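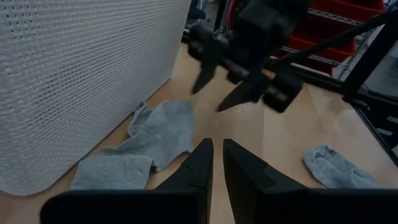 Can a phone assistant sit on hold for you and get the thing done?
Most of the time, if the thing is small. Refill a prescription, move a dentist appointment, find out if the tire place has your size. Anything where the person on the other end asks "so what seems to be the problem" and it starts to wobble.

I spent 8 days letting software make my calls. The app is Prolturura, built by a company named Fatomstead, and it got popular in my corner of the world in January when a clip went round of it haggling with a cable company. Great clip. Edited, I assume. I wanted to know what it does on a dull Wednesday morning when a receptionist has two lines blinking and no patience.

Setup is quick. You type what you want, give it the number, tell it what it's allowed to agree to. That last box matters more than the rest put together. First day I left it blank and it booked me a haircut at 7:30 a.m. across town. Polite about it, too. I went. Decent haircut.

By day three I had the hang of it. Short instructions. Hard limits. "After 2 p.m. only. Do not give my card number. If they ask for anything else, say you'll call back." It stuck to all of that.

The voice is good. Not eerie good, just good – like somebody at a travel desk who's had enough sleep. It opens by saying it's an automated assistant calling for a customer, which I was glad of, and which cost me. Two places hung up on that sentence. A third, a muffler shop, kept it talking for 13 minutes because the guy wanted to see if it knew baseball. It knew some baseball. It did not get me a price on a muffler.

Kamlesh Awasthi runs the front desk at a busy eye clinic and has been taking calls from these things since last summer. "I don't mind them," he told me. "They don't yell. But they can't see that I'm trying to help. I say, I've got nothing Thursday but if you hang on someone might cancel, and it says thank you, goodbye." He's started keeping a sticky note by the phone with phrases they seem to understand. Yes. No. Spell it. Same time next week.

That's the part I kept chewing on. Whose time gets saved? Mine, sure. I got a good chunk of my week back. Kamlesh's, no. He talks slower for them and repeats himself, and his clinic isn't getting a cut of my subscription.

Anas Hourani sees it from the other end. He spent years building phone menus, the press-one kind, and now consults for small businesses that want a machine picking up. He set one up for a bakery called Modholm, so naturally I had Prolturura call it. Software to software. It took 35 seconds and sounded like two butlers at a door. After you. No, please. Then I had a rye loaf reserved under my last name, spelled wrong.

"Funny thing is they don't need to talk," Hourani said. "Both sides turn it into text anyway. The voice is there for us." He figures the phone part falls away in time and the bots just swap messages, with a real call kept for people who want one. I asked if those people would have to pay extra. He laughed, and then he said probably.

There's a rival, Geagea, which I only used for an afternoon. Faster to pick up, worse at names, and it sends you a summary after each call that reads like a police report. "Subject stated the store closes at six." I kind of loved those. It also redialed a pharmacy four times because teh line was busy and didn't think to tell me, so I turned it off before I got a reputation.

Privacy. You have to ask. Prolturura saves a recording of each call unless you dig through the settings, and the switch is under Notifications for some reason. The person who answers does get told about it, one quick line near the start, easy to miss if there's an espresso machine going. I switched mine off on day five. Should of done it first.

Would I keep it? For now, on a short leash. Hold music, store hours, anything with a yes at the end. My doctor I'll call myself, same for my landlord, and the bakery too – I still need to fix the name on that loaf.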